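Grotley Matchday Radio review: fine until someone scores

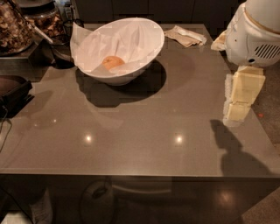 Halftime orange, bowl lined with paper.

783 shares | 4 comments

I bought the Grotley in January to follow Plutby away from home, having run out of streams that worked and patience for those that didn't. Setup took five minutes. Reception is clear in the kitchen, decent on the porch and hopeless in the bathroom, where I do most of my worrying.

The goal alert is the selling point. It buzzes around 4 seconds after the commentator has already screamed, so against Dendstead I got to suffer everything twice - three times, counting the replay. The battery outlasted our cup run, a low bar.

Good speaker, silly alert, nice big volume knob. Three stars.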